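Is Marchand worth a new contract?

skisent_end: Throwing in the towel on this one before the club does. 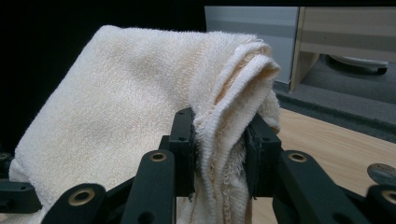

Cream terry, fraying at the hem

Riko: He's played 203 games for us. You don't let that walk out the door for free.

skisent_end: He walked through most of them, so he's had the practice.

Drandon: Harsh. Who else in that back line talks? The new kid hasn't said a word since January.

Riko: Exactly. And 272 clearances last season, most in the squad.

skisent_end: Most of them straight to the other team's winger. I sit right behind it - I've caught two.

nmacdonald: Give him one year, bench money, and let him yell at people. My dad would pay extra for the yelling.

Drandon: One year I could live with. He'll want three.

skisent_end: I want three as well. Points, away from home, just once.

Riko: You said all this about the last captain and then cried at his farewell.

skisent_end: It was windy.

nmacdonald: Does anyone have a spare for the cup game? Block 500 or lower, my knees are done.

Drandon: Check your messages, Nathalie.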